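Clindley Play Kitchen Review: Three Months of Daily Use

We bought the Clindley play kitchen in February to replace a plastic one that had been handed down twice and was missing a door. It has been used most days since then by a four-year-old and a seven-year-old, plus whichever cousins are visiting. I paid for it myself. Item number on the box is 3796, in case you are trying to match it with a listing, as the store sells more than one color and the names are easy to mix up. Ours is the pale blue-gray.

Assembly

Set aside an afternoon. The box is heavy and takes two people to get up a flight of stairs. Inside, the panels are numbered with stickers, and the hardware comes in bags that match the steps in the booklet. There are 40 steps. Most are simple, but the drawings are small and step 8 shows one of the side panels facing the wrong way. I put it in as drawn, then had to take it out again when the holes did not line up. If your booklet has the same drawing, check which face of the panel is painted before you tighten anything.

A screwdriver is all you need. I used a power driver on the lowest setting for the back panels and did the doors by hand. The stickers come off cleanly if you peel them right away. I left a few on overnight and they took some rubbing.

Layout

The refrigerator stands on the left with a freezer door over a larger door. To its right you get an open shelf with a rack for plates, then the microwave, and below those the backsplash, sink and burners. It is a sensible arrangement. Two children can work at it without bumping into each other much, one at the fridge and one at the counter. Three is too many.

The freezer door has a black panel marked SHOPPING LIST with lines under it. This gets more use than I expected. Lists so far have included eggs, soup and "dog." The lower door has a water dispenser printed on it, complete with a glass that has some water in it. Nothing there moves or lights up. My younger one presses the SET button anyway and holds a cup against it.

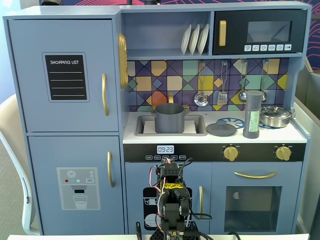

The sink and counter, with the pots, salt shaker and hanging utensils.

The counter is white and shows marks. Washable marker came off with a damp cloth. Crayon took a little dish soap. The burners are blue rings printed on the surface, so there are no raised burner parts to break off, and a pot can be slid across them. After three months I can see light scuffing on one of the rings if I look for it.

The backsplash pattern is busy, with squares and triangles in purple, yellow, teal and several other colors. I was not sure about it from the listing. Next to the plain blue-gray it looks fine, and it hides fingerprints well.

Accessories

The pots are the best part. They are a good size for small hands, and the lids fit without jamming. The gray one sits in the sink with room to spare. The silver utensils hang along the backsplash, where they are easy to reach, and the slotted ones are the favorites for fishing things out of "soup." They do get left all over the house. I would have liked a second ladle, given how often ours is argued over.

The plates stand upright in their rack on the shelf. The rack works, but a four-year-old needs help lining the plates up. The salt shaker is tall and has holes in the top like a real one. It tips over easily when someone reaches past it.

There is no food in the box. We already had a Roven vegetable set and those pieces fit the pots. A Bowen cutting board we had in the closet is slightly too deep for the counter and hangs over the front.

Problems

The gold handles needed tightening after the first couple of weeks. The one on the freezer door has come loose twice. A drop of thread locker would probably settle it, but so far I have only used the screwdriver.

The faucet is fixed in place. It is easy to grab when a child leans over the sink, and ours has a slight wobble now.

The microwave door closes with a click that was strong at first and is weaker now. It still stays shut.

Compared with others

My sister has the Illano kitchen, which is narrower and has an oven timer that rings. Her kids like the timer. The Illano has less counter space and its refrigerator is a single door. If you have a small room I would look at that one first. For two children playing together, the Clindley is the better size.

Rating

Four out of five. I took off a point for the loose handles and the error in the booklet. I would buy it again at the sale price, and probably not at full price.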